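Student sim project - arm stops short of the target, jagged shadows, is it our cameras or our code?

narkside_robotics

Posting for a high school club, we have the Plernum sim challenge in April and we are kind of stuck. Sorry if long.

Setup. Whole thing is in simulation, we don't own a real robot. Two-armed robot with a white body, parallel grippers, dropped in a furnished room that came with the challenge files. We have the body camera (looks out over the top of the robot with both grippers in view) and one down by the gripper looking past the fingers. Task is: drive over, find the green tray or grid thing, put the open jaws over the right spot, close, lift. Score is per run. We split up so two of us do the driving part, three do the arm and one does the logs and the writeup.

What goes wrong:

- Driving is ok. Not great but ok.
- Arm goes to the pre-grasp pose fine, jaws open.
- Then we ask the vision code where the rim is and it gives back a point that is off to one side, always the same side. Jaws come down past it and the run is dead.
- Did 261 runs over the weekend with the lights as they came in the file. 244 of those never got a grasp. So that's bad. The ones that worked look like luck to me.

Our guess was the shadows. On the gripper camera the shadow edges inside the openings come out as stair steps, little saw teeth, and our edge finder LOVES them. Picks the teeth over the real bar half the time. We blurred the picture first, which helped with the teeth and then it lost the thin divider too. Then we tried a color mask, green only. Better, except there is other green stuff in the room, so from farther back it grabs a window frame and thinks that's the target. One run it tried to reach for the window. Everybody cheered but it's zero points.

Second guess is camera pose. The body camera has a really steep tilt and we are not sure our numbers for it are right, we copied them out of last years project folder and last years team used the Sauerland model with a different neck. Both arms show up near the middle of the picture, so we thought we could just check against the grippers, but then which point on the gripper do you check against. Fingertip? Wrist?
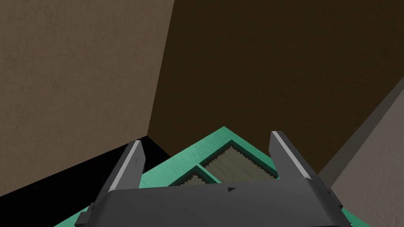
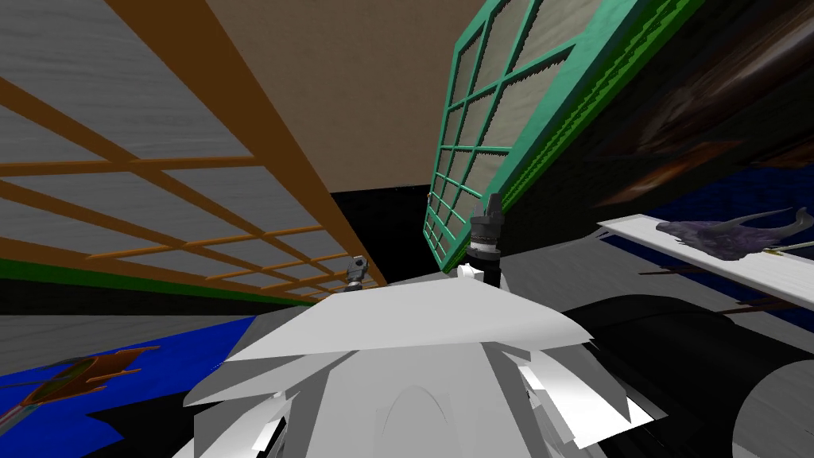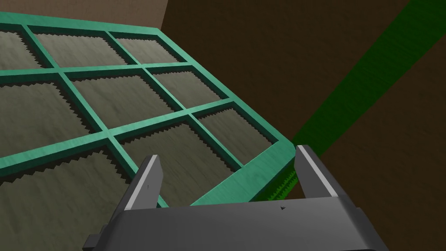
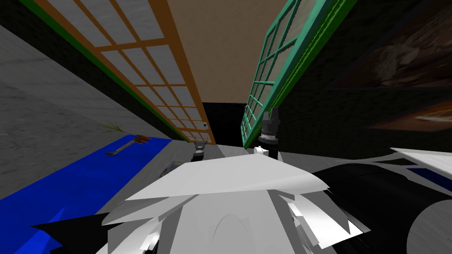 Other things we tried so you dont suggest them:

- Slowing the arm way down. Same miss, only slower.
- Hand-typed offset to push the point back over. Works from one parking spot. Turn the base a little and it's wrong again, sometimes worse.
- Training a small detector. 1,000 pictures, labels done by the club after school over pizza. It finds the target most of the time but the box is loose, and we need the rim, not a box.
- Turning shadows off. Not allowed in the scored run, rules say lights stay as shipped. We can turn them off for testing though.

Oh and the camera runs at 60 frames a second, the arm loop is slower, don't know if that matters. Our coach is a chemistry teacher and very nice about it but can't help with this part.

So is this a vision problem or a math problem? And if we only have time to fix one before April which one. We have the room after school till 5:30 and that's it.

burkau_bench

Math problem. Your offset test already tells you. If a fixed offset works from one parking spot and breaks when the base turns, the error is getting rotated somewhere it shouldn't be - nearly always a camera transform that's wrong, or applied in the wrong order, or in the wrong frame. Noise from shadow teeth would scatter your point to both sides. Yours goes to the same side every time.

Things I'd do, in this order, took our team one afternoon at the Burkau workshop:

1. Shadows off for testing. Run the same start pose ten times. If the miss is the same size and same side, stop touching the vision code until the geometry is fixed.

2. Throw out last year's camera numbers. Different neck means different tilt, and at a steep tilt a couple of degrees wrong moves your point a lot by the time you are out at arm's length. The sim knows where its own camera is. Read the pose from the sim every step, dont type it in.

3. Check with a point you know. Ask the sim for the position of a fingertip, project it into the picture with your own code, draw a dot. Dot should sit on the fingertip. Do it for the left and right arm, and for both cameras. If it sits on the fingertip with the arm low and slides off when the arm is high, the tilt is wrong. If it is off by the same amount all over, you have a shift, or you mixed up picture width and height. Fingertip, by the way. The wrist hides too easy and it's hard to say where the middle of it is.

4. Check which way the camera axes point. Some sims have the camera look down minus Z, most vision code wants plus Z. We lost a week to this one, and the funny part is everything kind of works when the target is dead center.

5. Only now put shadows back on.

On the teeth. Those are low resolution shadow maps, you can't fix them without changing the lights, which you said is out. But don't blur the whole picture. You have a color mask and an edge finder, use them together: keep an edge only if one side of it is the bright green and the other isn't. The teeth mostly sit down on the gray floor of the opening, shadow on one side and gray on the other, so they drop out. You will get some junk right where shadow touches a bar. Fit a straight line to what is left and throw away the points that don't sit near it. Bars are straight, teeth are not.

For the window thing, use the body camera only to get close, then switch. Once the gripper is over the target the wrist view should have a lot of it in there, and you can ignore green that is far away. Depth if the rules give you depth. If not then just limit where in the room you are willing to reach. Nothing you want is up by the ceiling.

Frame rate - doesn't matter if you wait for the arm to stop before you look. Does matter if you look while it moves. Stamp the picture and the joint angles together at the same step and use that pair. Lots of teams take the newest picture and the newest joints and those are not the same moment.

sauerlandteam2

we had the same thing with the sauerland model, just restarted the sim and reloaded the scene and it went away. also try moving the base closer

gridrunner

Agree with the long answer on the order, except I would do the fingertip dot first, before the ten runs. It's quick and your log person can do it alone while everyone else argues. Print the dot pictures out and tape them up, ours helped the younger kids more than any slide did.

Two things to add.

You don't need an exact point. Move, look, correct, move. Put the jaws up above the rim with room to spare, take a look from the wrist camera, work out how far left or right the rim is from the middle of the gap between the fingers, shift over by part of that, look again. Three or four little corrections. Since the camera rides with the gripper, a body camera that's a bit off stops mattering for the last stretch. We went into Plernum with body camera numbers I am sure were wrong and this carried us. It costs run time so check your clock.

The other one is the angle of the jaws. You say the jaws go past the rim - are you turning the wrist to match the bar? If the target sits diagonal and you come down square, one finger lands on the bar or on the corner even with a perfect point. Your line fit gives you the angle for free, so use it. Take the longest line you can find, turn the wrist so the jaws close across it, then do the left right corrections. We did the corrections first and turned after and had to do it all over again.

About the detector, don't throw it out. It's a fine way to answer "is the target here at all" before you start reaching. It would have saved you from the window. Loose box is ok for that. Just don't grasp off it.

And save the first and last wrist picture from every run, with the result in the file name. Hunting through video at 5:15 with the lights getting shut off is no fun.

narkside_robotics

Ok did the dot. It is NOT on the fingertip. Left arm it's off to the side and up, right arm too, and it slides when the arm goes higher. So the tilt, I guess. Reading the pose from the sim now, had to change it in four places because somebody (me) pasted the numbers everywhere.

Dot sits on the fingertip on the left arm now. Right arm is still off by a little, looking at that tomorrow, maybe the finger length is wrong in our file. Haven't put shadows back yet. And no, we were not turning the wrist at all, we just came down square every time. Going to do turn first and then the corrections.

Restarting the sim did nothing, but thanks.

Will post new run numbers when we have them.

Contact us | Posting rules | Copyright the posters and the Robot Club Help Board | Back to top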